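3.2 Surface pattern and search time

Household surfaces differ widely in how much printed detail they carry, and earlier work on visual search has mostly used plain backgrounds. Li and Luo compared plain and patterned table coverings in homes in Westitz and Grusositz. Each of the 145 participants looked for a small target item on their own table, once with the usual covering and once with a plain gray sheet. Trials ended when the item was touched or after 90 seconds. Coverings were sorted by two raters into three classes: plain, repeating, and mixed, the last meaning a repeating ground with at least one larger motif (Figure 2).
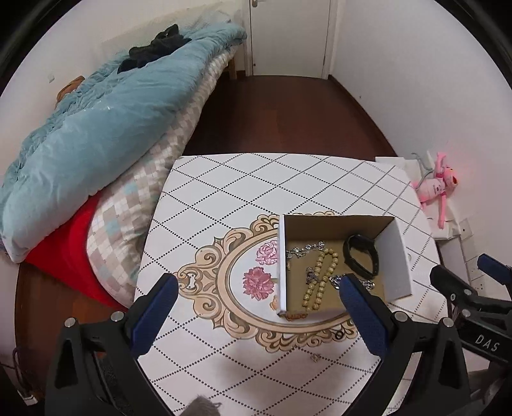

Figure 2. Mixed class: lattice of dotted lines with a large printed oval and flowers.

Search times were log-transformed before analysis. Trials in which the participant left the table were dropped, as were all trials from homes where the covering had been changed between visits. Age and room lighting were entered as covariates. Lighting was measured at table height with the meter set to its 100 lux range, and readings above that range were repeated on the next setting.

The repeating class did not differ reliably from the plain sheet. The mixed class was slower, and the difference held when target color was added to the model. We did not find the interaction with age reported for the Undasville sample, although that study used printed cards instead of real tables and its oldest group was small. Order of presentation had a weak effect in Grusositz only.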